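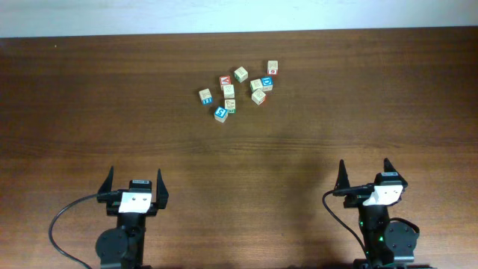
Annatjie Mnguni has complained that the Skillov Pair spends longer choosing an alphabet block than she spends choosing a house, and the remark has followed the product ever since.

The **Skillov Pair** is a two-armed tabletop robot kit sold by Skillov, a small firm in Stustenska, to schools, hobby clubs and people with a spare table and a patient household. It comes in parts and is put together by the buyer. The maker gives the building time as one afternoon, without saying in which month.

## History

The kit began as a single arm, designed by Gerrit Steyn and Prys Skyrme and sold in small numbers under the name Mtshali. It could pick things up but had no one to pass them to. A second arm was added in November, and the present version went on sale on 8 January 2019 at a price of 611 euros. The first batch of 200 kits sold out, although 19 came back with the left arm built as a right arm. The manual was then given a larger drawing.

## Design

Each arm has its own motors, gripper and control board, and the two are joined by one lead to the owner's computer. The links are white and the joint housings black. Small green lights show that the boards have power, and are often taken by new owners as a sign that the arm is about to do something.

The cables run along the outside of the arms in loose loops. Skillov describes this as making repairs easy. Kimutai Kariuki, reviewing the kit for the newsletter *Zorness*, agreed that repairs were easy and added that he had been given every chance to check.

## The block exercise

The kit is best known for its standard exercise, in which wooden alphabet blocks are scattered on a table and the arms are set to line them up side by side. Spelling is not required. The program treats all blocks as equal, and a row that reads as a word is put down to luck.

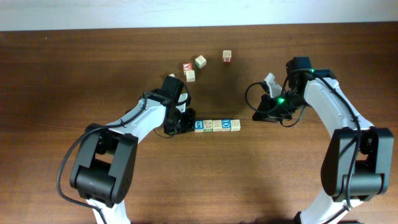 Owners may teach the arms by moving them by hand while the software records each joint, or may write the moves out as a list. The first way is quicker and copies the owner's habits faithfully, including the bad ones. Skillov advises 51 recorded runs before the arms are left to work alone, a figure that Skyrme later admitted was 50 with one thrown in for the run where the phone rings.

The arms share the middle of the table and must take turns there. Early software settled this by letting the left arm go first in all cases. A later update lets whichever arm is nearer go first, and when the distances match both wait politely until someone presses a key.

## Reception

Kariuki's review praised the grip and the clear wiring plan, and marked the kit down for noise, for the clamps (sold separately) and for a carrying case that holds one arm. Gerrit Cele, writing in a later issue, thought the price fair for two arms and steep for tidying a toy box. He kept the review kit for a further term.

## See also

- Mtshali (single-arm kit)
- Stustenska
- *Zorness*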